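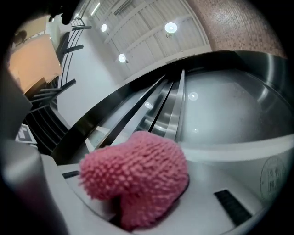
3. Condition of Manifestation Film on Glazed Entrances

3.1 Scope of the survey

Glass doors in public and academic buildings carry markings so that people do not walk into them. The markings are usually strips of frosted film set at eye level or at waist level, and many institutions use the same strip to carry a seal, a department name, or an opening notice. The survey reported in this section examined how such film ages, how it is recorded by the offices that maintain it, and how far its condition can be linked to the age of the door. It covered 353 door leaves on the Garnel and Kakis sites. All leaves were in regular use during the survey period, which began in September and closed with the final inspection on 2024-06-13.

A leaf was included if it was fully glazed, opened onto a public route, and carried at least one strip of applied film. Doors with etched or sandblasted markings were left out, as were sliding doors and fixed side panels. Where two leaves formed a pair, each was recorded separately, although the pair was inspected in a single visit.

3.2 Maintenance records

The Vetach register, which both sites use to log building work, supplied 4000 entries for doors and door hardware. Of these, 1919 mentioned glass, film, or lettering and were kept for coding. The remaining entries dealt with closers, hinges, locks, and floor springs. Coding followed the scheme set out in Section 2, with one change: entries that used the word "sticker" were read as film entries only when the location code matched a glazed leaf.

The quality of the entries varied a good deal. The Kakis site recorded the position of each fault by height band, and its entries could be matched to a leaf without difficulty. The Garnel site recorded the room number alone until partway through the period. Entries made before that change were matched to a pair of doors but could not be matched to a single leaf, and they are reported at the level of the pair in the tables that follow.

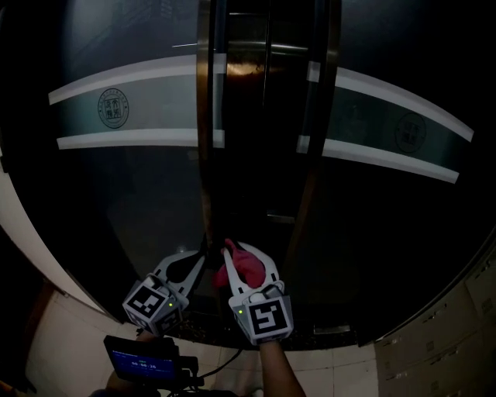 Building Surfaces Review, Vol. 3

3.3 Contrast on tinted glass

Contrast between a marking and the glass depends on what lies behind the door as much as on the film. On clear glass, a white band may be lost against a bright lobby. Dark tinted glass gives a pale band a steadier background, but the glass itself reflects the space in front of it, and a reflected lamp can fall on or next to the marking. Inspectors therefore graded each leaf from both sides, and the lower of the two grades was kept.

Seals and fine lettering were graded apart from plain bands. A thin printed line can fade or lift at a point where the strip around it is still sound. This matters for the owner of the building, but it has little effect on safety. The two grades were not combined at any stage.

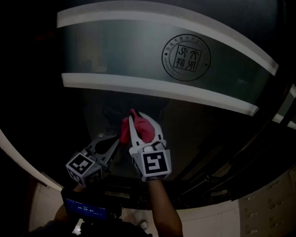 Figure 2. Red cloth held against a tinted glass door with frosted bands and a circular seal.

3.4 Cleaning as a source of wear

Cleaning practice was recorded from the written instructions held at each site. The instructions at Garnel call for a soft cloth and a neutral cleaner, applied along the length of the strip. Those at Kakis name the cleaner but leave the choice of cloth to the contractor. Neither document says how the cut edge of the film should be treated, and edge lifting was the fault that appeared most often in the coded entries — well ahead of scratching and fading.

Pressure at the edge of a strip is one possible cause. Poor bonding at the time of installation is another, and the register does not allow the two to be separated. Installation dates were missing for many of the older leaves. The earlier model proposed by Subramaniam treats cleaning frequency as a single variable. The present data suggest that direction and cloth type should also be entered, and a trial on unused panels would be the proper way to test this.
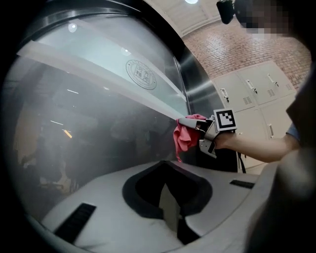 Figure 3. Circular emblem on a pale band across smoky grey glass, with ceiling light reflections.

3.5 Limits of the data

Grades were given by eye under normal interior lighting — no meter was used — and glare was noted as present or absent only. Leaves inspected late in the afternoon may have been graded more kindly than those seen at midday. Work paid for by tenants was not entered in the register at either site and is therefore missing from the counts in Section 4.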